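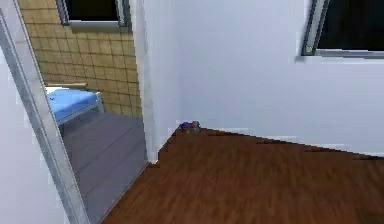 **fadime_d:** Since March our cleaning team at the guest house in Ristthorpe works with a floor robot from Atix, and before it came we received a computer model of the rooms to practice the routes. Fourteen of us had the training. My question is about small things on the floor, like the purple and teal one by the white wall. Who must pick them up first? My supervisor says the cleaner, before every run. So I walk through all the rooms anyway, and the time per room was cut because "the robot does floors".

**canpolat_nights:** Same with us. We have 4 robots and over 100 rooms. I bend down more than before, not less.

**Ilgın Oral:** I don't agree. My back is much better without the mopping. Picking up takes me a moment, I do it when I change the bed.

**fadime_d:** You change the bed in one room, but the thing lies in the next one, past the door. And who opens the doors? Also me.

**prunine:** Ask for the doors to be written in your task list – we did it and got some minutes back.

**canpolat_nights:** We asked too. Still waiting for an answer.

**fadime_d:** Thank you, I will ask at the evening handover.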